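Course Notes, Unit 6: Chores and Machines
Read before the May lab session.

The question for this unit is narrow. Can a machine do an ordinary household or shop-floor chore today, in a room that was not set up for it, without a person standing by to fix things? We will take one chore and stay with it. The chore is picking up a tray and putting it somewhere else.

A tray looks like an easy case. It is stiff, it has a rim, and it does not roll. People carry trays with other things on their minds. For a machine with two fingers it is harder, for reasons that come up again in Unit 7 when we get to laundry.

First, the weight is far from the grip. If the fingers hold one end, the rest of the tray hangs out past them and tries to rotate down. A person answers this with a second hand or a forearm. A two-finger gripper can only squeeze harder or take hold somewhere else, and the middle of a tray usually offers nothing to squeeze.

Second, the rim is a curved surface. Flat pads on a rounded lip touch along a thin line. Small errors in angle then turn into large errors at the far end. Work this out for yourselves: take a tray 485 mm long, held at one end, and find how far the other end drops for each degree of slip.

Third, a tray lying flat on a counter leaves little room underneath. The fingers have to come at the edge from the side or from above, and the counter itself limits how low they can go.

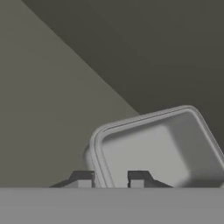
One remark from last year's discussion held that none of this matters much, as a dishwasher does not pick up plates either, and the sensible thing is to change the tray and leave the gripper alone. Put a handle on it, the argument went, and the problem is over by lunch. Keep that position in mind for the written work. It is how most factories solved the same problem — fixed trays, fixed slots, fixed heights — and it is a poor fit for a home, where the trays are already bought.

Most practice of this kind is now done in simulation first. A rendered tray and gripper cost nothing to drop. The weak point is contact. Friction between a pad and a rim is a number someone typed in, and a policy can learn to lean on that number.

The exercise set uses results from the Hulgate trials. In simulation the end grip held in 807 runs. On the bench there were 215 attempts, and 22 of them needed a person to step in. Do not compare the two figures until you have read how each one was scored. The bench rules count a tray set down crooked as a success.

Written work: two pages on whether the Plarnberg kitchen layout or the Grudevano packing line is closer to running without a person nearby. Say what you would count as done.

Reading: Nägeli handout, sections 2 and 4. Skip section 3.

Comments (3)

Is the drop per degree measured from the pads or from the end of the tray? I get different answers.

From the pads. Say in your answer how much of the tray you assumed was between them.

I work in a cafeteria and we would not call a crooked tray a success — it blocks the rack for the next one.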